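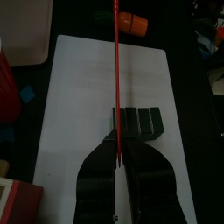
I got to Wudbridge twenty minutes early because I never trust the bus, and Shewit Jemal was already at the window table with half a bun gone. She waved me over with the other half. "You have to order the cardamom one," she said, before hello. I did, and she was right!

Shewit has been knitting mittens from old patterns for most of her life, and last winter she finally put them together in a little book called Stockdale, after the street she grew up on. I've made two pairs from it so far (one of them wearable), so I had a lot of questions, mostly about thumbs.

"Everybody asks about thumbs," she said. "You leave too few stitches, you get a hole in the corner. I pick up extra ones and get rid of them on the next round. My aunt just sewed the hole shut afterward and her mittens were lovely, so do what you like."

It was her aunt who taught her, with string and a pair of needles that didn't match. Shewit was eight. She says her first finished thing was meant to be a scarf and ended up as a sort of triangle, and her aunt wore it to church anyway.

I asked how she went from that to a book, and she laughed for a good while. She'd been keeping patterns in a cookie tin, on envelopes and the backs of bills, and one Saturday her friend Yu-ting Fung came over to borrow a casserole dish and started reading them out loud at the kitchen table. "She couldn't follow a single one," Shewit told me. "I had written things like 'continue until it looks right.' Yu-ting said, looks right to who?"

So they rewrote them. Yu-ting can't stand wool (it makes her neck itch) but she's a patient typist, and she made Shewit explain every line until it made sense to a non-knitter. That took two years of evenings. They printed 583 copies, an odd number that came from whatever paper the shop had left, and Shewit figured she'd be giving them out as gifts forever. They were gone by September.

The second printing was 2000. "That one scared me," she said. "They came on a pallet. I had boxes in the bathtub."

We talked yarn for a bit. She likes Bratar for the outside of a mitten and something softer for the lining, and she's stubborn about washing a swatch before she measures it. I confessed that I never swatch. She put down her cup and looked at me the way my dentist does.

"How did they fit?" she asked. I told her my nephew has them now. "Well, there you go."

She's working on hats next, and not enjoying it much. Heads are harder than hands, she says, and her family has grown tired of trying things on. There's a striped one called Clasetti that she has ripped back so often that the yarn has gone fuzzy. She pulled it out of her bag to show me and I thought it looked great, but she was already frowning at the crown and feeling for a loose end.

I missed my bus home, and the one after it too, and she cast on a new thumb for me while we waited.

Questions or corrections? Use the contact page | © All rights reserved | Back to top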